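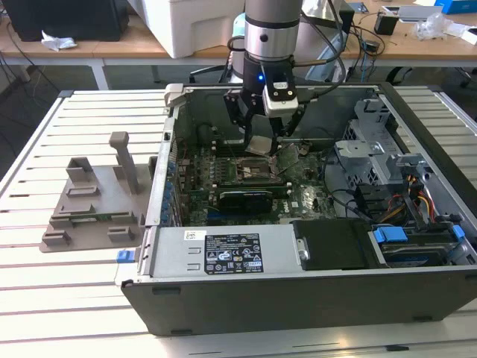

4. Replacing the coin cell and resetting the clock

Do this section if the Korport back-office computer loses the date and time when it is switched off at the wall. Sections 5 and 6 cover the scales and the label printer.

Note: Export the price book before you start. Go to Admin, Price Book, Export and save the file to a USB stick. Stores with more than 600 lines should allow 11 minutes.

4.1 Close the day's trading and exit Korport.

4.2 Shut down the computer. Turn it off at the power point and pull out the lead.

4.3 Unplug the network cable, the Nassar scanner and the cash drawer. Label each plug if your store does not use coloured sleeves.

CAUTION: Touch bare metal on the case before you reach inside. Do not work on carpet.

4.4 Lay the tower on its side and take off the side panel.

4.5 Find the coin cell on the motherboard. Push the clip away from the cell and lift the cell out.

4.6 Fit the new cell with the + side facing you. It should click.

WARNING: Coin cells are dangerous if swallowed. Tape both sides of the old cell and put it in the battery recycling tub straight away. Keep it away from children.

4.7 Refit the panel, stand the tower up and reconnect everything.

4.8 Turn on the computer and enter the set-up screen. Set the date as day, month, year and the time in 24-hour format. Save and exit.

4.9 Open Korport and print a test docket. Check the date on the docket against your phone.

Note: Stores set up before June 2015 may see error 19 on the first start. Press Continue. If it comes back, ring Candela Esteban at the Drison help desk and have your store number handy.

Section last revised October 1, 2019 (L. Furnival)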